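Quit Orlandini after 49 days, am I nuts?

mapleknee
So I left my analyst job at Orlandini last month and I'm retraining as a dental hygienist. The course at Sodusby is 98 weeks (ugh) and my savings look thin already.
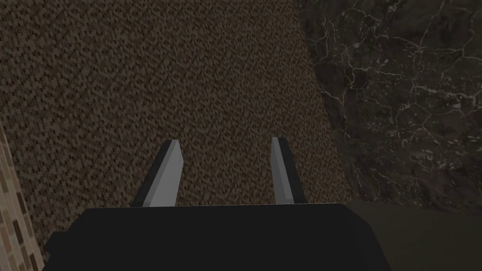 My mom thinks I should've stuck it out for a year. Anyone else bail this early?

tallowfish
Your mom's right, sorry. I'd have stayed for the paycheck and taken night classes.

greta_b
Disagree! I gave Huma 182 days too many and just got crankier. Go for it!

mapleknee
Sodusby doesn't do nights, I asked. Rent's paid through October anyway.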